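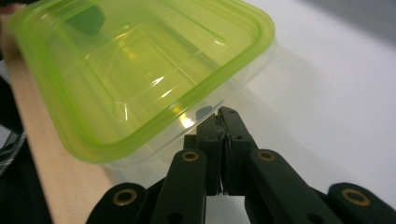 Most of the argument about training data for robots is about quantity. I think we should spend more of it on what gets thrown away.

At Stendberg we collected 2,000 demonstrations with hand-held grippers last October, nearly all of them kitchen jobs: moving food containers, putting on lids, clearing a worktop. After review we kept 1,097. The rest went because someone had fumbled, paused or picked a thing up twice.

Fouad Dabbas, who ran the review, wanted a clean set. Hjørdis Haugland argued for keeping the fumbles, and I have come round to her side. A person who nudges a tub, misses the rim and tries again is showing how to recover. A model trained only on smooth lifts has never been shown that.

See-through plastic makes the point well. The wall of a green tub lets the background through, and its shiny edges move as the camera moves. People hesitate over such things, so our rules cut those recordings more than any others. We were removing the hard cases and calling it quality.

I would sooner have 300 recordings with the mistakes left in and marked than a much larger set without them. Marking takes time, and Fouad is right that a careless label is worse than none. We have started with 50 of the rejected ones, all containers.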